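Stondine 双臂套件，在公用工坊里用了三周之后

先说结论给赶时间的人：机械部分值这个钱，软件部分不值，宣传页上那段“开箱当天叠好第一件衣服”请当成广告看。愿意自己动手改的人可以买，想买来省家务的人请去买个抽屉。

下面是细的。

我们在 Pirnthorpe 的公用工坊里一直想弄一套能碰软东西的机械臂。硬的东西大家都玩过了，方块从左边搬到右边，搬得再漂亮看多了也就那样。布不一样，布每次摊下来都是另一个形状，抓住一角，别的地方跟着跑。所以 Stakska 把 Stondine 这套双臂套件挂出来的时候，群里吵了好几天，有人觉得终于有人做了，有人（主要是我）觉得演示视频剪得太干净，每一段都从衣服已经摊平开始。

最后还是凑钱买了，872 欧，含两条臂的结构件、电机、支架、线材和两个腕部相机，不含电源，不含桌子。不含电源这件事商品页写在最底下，字很小。我对这种写法的看法就不展开了。

箱子里有什么，缺什么

包装还可以，泡沫开槽，每个关节单独一格。电机外壳是黑的，连接件有铝的有塑料的，螺丝按长度分袋，袋子上贴了标签，标签和说明书里的叫法对不上。说明书里叫“B 组短螺丝”，袋子上写的是规格，你得翻到附录去查哪个规格是 B 组。附录的表格又是横着排的。

夹爪的手指是打印件，套件里带一副，文件也公开，坏了可以自己再打。这一点我是服气的。手指做得很宽，张开以后像个大大的 V，对付布这种东西，宽一点确实比尖嘴钳似的细爪好使。但是宽手指有宽手指的毛病，后面说相机的时候会讲。

缺的东西：扎带给得少，线缆固定座只够一条臂用，内六角扳手是那种拧几次就圆了角的便宜货。工坊里有好的，无所谓，在家装的人最好先备一把。

说明书本身，英文版能看，中文版像是机器翻完没人读过，“末端执行器”有一页变成了“最后的处决者”。笑完了还得回去看英文。

装配

官方说两小时。我们花了两个晚上加一个上午，中间还拆过一次。拆的原因是某一节的轴套有正反，说明书的图是从背面画的，配的文字却按正面讲。两个人对着图看了半天，各装各的，装出来一条臂往里弯，一条臂往外弯。要是你一个人在家装，至少两条会错成一样的。

螺丝大部分露在外面，好处是松了马上看得见，拧得到；坏处是布会挂上去。我后来在几个突出的地方缠了一圈胶带，难看，管用。

关节刚装好的时候有间隙，用手推末端能感到晃。宣传页写“零背隙手感”，“手感”这两个字放在那儿大概是给律师看的。跑了几天以后晃得更明显一点，把支架板重新紧了一遍，好了不少，我现在的习惯是开机之前先用手把每一节掰一下，听声音。

桌子

桌子是工坊原来就有的那张白色圆角大桌，桌面上有些划痕，靠近人这一侧留着走线孔，孔上套了米色的圈。两条臂从对面伸过来，人站在这一侧放衣服、收衣服。这样摆有个好处，手不容易伸进它们的活动范围里去。官方推荐的摆法是人和臂在同一侧，方便插拔线，我试过，肩膀总是碰到上面那节，很烦。

桌上用红胶带贴了一个长方形，想法是叠好的东西要放到里面，放没放进去一眼就能判断，省得争论“算不算成功”。胶带选得不好，磨损很快，边已经断断续续的。下次我会换成贴在桌面底膜下面的那种，或者干脆画线。 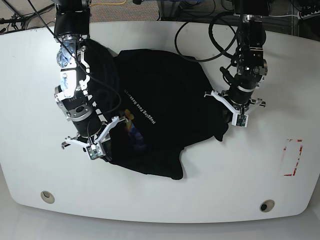 线缆是我对这套东西意见最大的地方之一。腕部相机的线要从末端一路走到上面，说明书里只有一句“请合理布线”。合理布线，谢谢。留短了，手腕一转就绷住；留长了，线就在布上面晃，有一回夹爪合上的时候把线和衣服一起夹了，软件没有任何反应，继续往上提。我们是听见响声才按的急停。急停按钮倒是套件里带的，按下去臂会慢慢软下来，不会砸到桌上，这个设计我挑不出毛病。

最后的办法是在臂后面留一个大弧，让线从上方绕，靠近手腕的一段用布胶带松松地箍住。看起来像没收拾完，可是转到极限位置也不拉。要是 Stakska 在箱子里多放两个旋转线夹，成本几毛钱的事，这一整段我就不用写了。

软件：Vlad

套件配的控制软件叫 Vlad。名字怎么来的不清楚，官网没说。安装包下载很慢，装完第一次启动要求注册账号，不注册也能用，跳过的按钮是灰色的，看着像不能点，其实能点。

校准流程做得不错。它让你把每一节掰到标记线，按确认，再掰下一节，全程有示意图，一个没碰过机械臂的工坊成员照着做也做下来了。校准结果存成一个普通文本文件，能打开看，能备份，能手改。这种地方看得出来写软件的人里至少有一个自己用过。

遥操作也还行。延迟有，习惯了以后不太碍事。录制界面简单，开始、停止、丢弃，三个按钮都够大。我希望丢弃按钮离停止远一点，我误删过一段很好的，没有撤销。

然后就到了“学习”那一页，气氛就变了。

Vlad 的宣传是，你示范若干次，点训练，它就会了。示范多少次？页面上写“少量”。论坛里有人问过，客服回答“取决于任务”。这话没错，跟没说一样。我们用来练的是一件黑 T 恤，胸口有白字，还有一块彩色印花，挑它没有什么深意，大小合适，料子中等厚度。示范了很多遍，每次都把衣服揉乱了再放回桌上，让它从皱的状态开始，这才是现实里的衣服。结果训练出来的东西，头几天基本上是在衣服上方犹豫：两只爪子都凑到布边上，张着，挪一点，再挪一点，像两个人在让座。

换成衣服已经摊平的起点，表现马上好看了，袖子能折进来，下摆能往上翻。跟演示视频一模一样。所以演示视频没造假，只是它选了最容易的那一截给你看，而你家洗完的衣服，从来不是从那一截开始的。

我不想把话说绝。最近这几天，从皱的状态开始，它有时候能抓到一个有用的角，把衣服拉开大半。有时候抓到的是两层，越拉越成一团。哪种情况会出现，我站在旁边看了这么久，还是猜不准。对一个 872 欧的套件来说这也许已经很了不起，可是商品页的语气完全不是“也许了不起”的语气。

腕部相机

每只夹爪中间有一个小相机，方形的小板，朝着手指的方向看。想法是好的，俯视的相机会被臂自己挡住，腕上的不会。但是装上去你就会发现，腕上的相机会被手指挡住。画面下半边常年是自己的爪子，越靠近边缘越糊，真正有用的是上面那一块，而真到了要抓的时候，上面那一块又全是布。

黑布，白桌子，顶上还有灯。这个组合我承认是我们自找的麻烦，可谁家没有黑衣服？曝光照着布走，桌面就白成一片；照着桌面走，布就是一个洞，褶子看不见。Vlad 里有曝光选项，自动和手动两档，自动会来回跳，手动那个滑块没有数值，只有左边一个小太阳，右边一个大太阳。我在滑块旁边的外壳上，呃，在显示器边框上贴了一小截纸胶带做记号，人类文明的一大步。 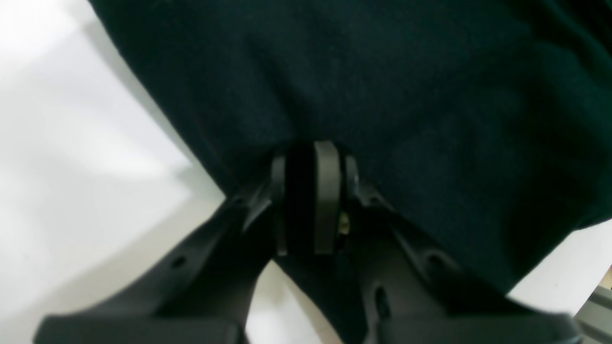
阅读时间：17 分钟　　分类：工坊 / 机械臂 / 用后感

接着说曝光。手动调到一个折中的位置以后，桌面还是偏亮，布上能看出一点深浅，大的褶能认，细的认不了。从侧面来的光其实帮了忙，它让褶子有一边稍微浅一点。后来我们试过把头顶的灯关掉一组，只留一边的，遥操作的时候人看着屏幕反而更容易找到布边。训练有没有受益我不敢说，改灯的同时也加了新的示范，两件事混在一起了。做实验的规矩大家都懂，晚上十点在工坊里谁也不想守规矩。

官方论坛有个帖子建议“使用颜色鲜艳的衣物以获得最佳效果”。我理解，真的，但是这句话应该印在商品页第一屏，跟“不含电源”放在一起。

还有一点，相机的固定是靠手指根部那一块打印件，拆手指就得动相机，动了相机画面就偏一点。说明书没有提要不要重新校准。我们有次换完手指没管，结果它每次都抓在偏的地方，抓空了还很自信地往上抬。把相机重新摆正以后好了。建议在相机边上画一道铅笔线，以后照着线装回去。

夹爪本身

手指合拢的力道可以设，默认值太大，夹薄布会留印子。调小一档，薄的没问题，厚卫衣就会滑。没有按物品切换的功能，要改得进设置，改完保存，回来，再开始。我写了个小脚本放在桌面上，两个图标，一厚一薄。这种功能 Vlad 自己没有，让人想不通，它明明有一个“主题颜色”页面，可以把界面换成紫的。

中间转轴那一摞片，配合得挺好，开合很顺，三周下来没有变松。手指本身也没断过，尽管撞过桌面不止一回。材料打出来是哑光的，不太反光，对相机友好。手指上那些孔是干什么用的，说明书没讲，我猜是给加装指垫留的，我们在指面上贴了一层薄硅胶，抓布边明显稳了，这一招推荐给所有人。贴的时候别贴到转轴附近，会卡。

抓单层布，是我认为这套夹爪最薄弱的地方。布平贴在桌上的时候，宽手指很难只挑起一层，它得先推出一个褶，再夹那个褶。遥操作的时候，人会自然而然地学会这个动作，先往里蹭一下再合。学出来的模型有时候蹭有时候不蹭，不蹭的时候就是两根手指在光滑的白桌面上合了个寂寞。有人提议铺一层毛毡，让布稍微抬起来一点，还没试，毛毡一铺红胶带就没地方贴了，又得重录一部分示范，暂时没人有这个劲头。
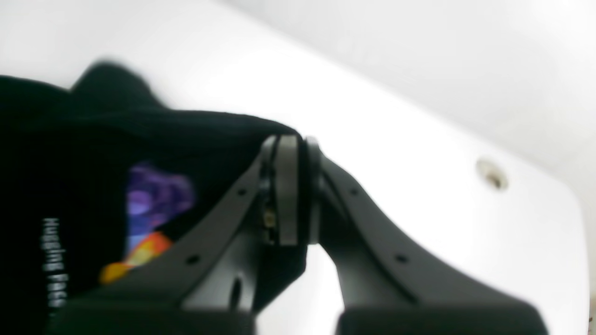 腕部相机画面：黑色衣料、竖着的白字，印花有一部分被手指挡着

印花倒是个意外的好处。有图案的地方，人在屏幕上一下就知道衣服现在哪边朝上、字朝哪个方向；全黑的背面翻上来，就只能靠猜袖子。我怀疑模型也是这样，怀疑的依据是它在正面朝上的时候手脚利索一些，样本不多，不足为凭。如果真是这样，那我们教会它的可能是“叠这一件 T 恤”，换一件它还认不认识叠衣服这回事，我心里没底。借了一件灰的来试，第一次居然像模像样地折了一边袖子，第二次把领子当下摆拽。就到这里，没再往下试，衣服要还人家。

噪声、耗电、占地方

噪声比预想的小，两条臂一起动的时候是那种细细的嗡嗡声，旁边有人开台锯就完全听不见了。在公寓里晚上跑，隔壁应该没意见，桌子别靠墙。耗电没有认真测，电源摸着是温的。

占地方才是问题。视频里看着像一张书桌就能放下，实际上臂要有往后仰的余地，后面还有支腿和一大堆线，我们这张桌子后面的地毯上现在全是线，黑的、黄的、蓝的，有一部分跟这套东西没关系，是工坊历史遗留。在家里弄的人请把桌子后面的空间也算进去，再想想扫地机器人过来会怎么样。

售后

写过两封邮件。一封问轴套的正反，第二天就回了，附了一张手画的图，比说明书里的清楚得多，我问能不能把这张图放进说明书，对方说会转达。另一封问 Vlad 在提物体时为什么不检测异常负载，也就是夹到线那件事，回复是“感谢您的反馈，该功能在我们的路线图上”。路线图是公开的，我去看了，七月那一栏写着“性能改进与错误修复”。

备件能单买，价格中规中矩，电机偏贵。好在结构文件公开，除了电机，别的坏了基本都能在工坊里解决。这也是我最后没有投票退货的理由，工坊里有打印机，有工具，有愿意半夜改支架的人。把这些拿掉，单独摆在一个普通人的客厅里，我会给它少打一截分。

跟别的办法比

有人会拿它跟单臂的便宜套件比。如果目的只是学遥操作、学录数据，单臂够了，便宜一大截，坏了也不心疼。双臂的意义就在于布、绳子、袋子这些要两只手才对付得了的东西。一只手叠衣服我也试过，自己的手，很难。

也有人说干脆买散件自己攒。工坊里攒过一条，攒的人最后承认，省下来的钱全花在了重复下单的运费上。Stondine 在这点上是划算的，至少所有的孔都对得上（几乎所有，底座那里有一个要拿锉刀修一修）。

零碎

底座夹具的垫片太薄，桌面软的话会压出坑，垫一块废木板。

Vlad 更新之后会把曝光滑块重置，不提示。更新之前先看一眼你的纸胶带在哪儿。

录制文件默认存在系统盘，两个相机一起录，满得很快。在设置的第二页可以改，别等满了再改，满了它会直接停，最后那一段就没了。

急停按钮的线够长，请放在手边，别放在臂的那一侧。听起来是废话，我们一开始就是放在那一侧的。

左右的叫法以机器人为准，人站在对面看是反的。两个人配合的时候先说好，不然喊“左边左边”的时候会出事。我们现在在桌沿贴了标签。

夹爪合拢时别伸手去帮它扶布。力道不至于伤人，但示范数据里会多出一只手，那一段就废了。

打分

机械结构：好。间隙要自己管，螺丝要自己紧，但架得住折腾。

装配体验：说明书拖了后腿，东西本身没问题。

夹爪：加了硅胶以后满意，加之前勉强。

腕部相机：能用，碰上黑布和亮桌面很吃力，曝光控制做得敷衍。

软件：校准和录制部分我愿意夸，学习那一页写的比做的多。

商品页：请找个叠过衣服的人重写。

我们这套会留下来，接下来打算先解决线的问题，再找一块不那么反光的桌垫。到现在为止，工坊里需要叠的衣服还是人叠的，一件十几秒。Stakska 要是把异常负载检测做出来，我会回来改软件那一项的评价；路线图我每个月会去看一次，页面我已经存在书签里了。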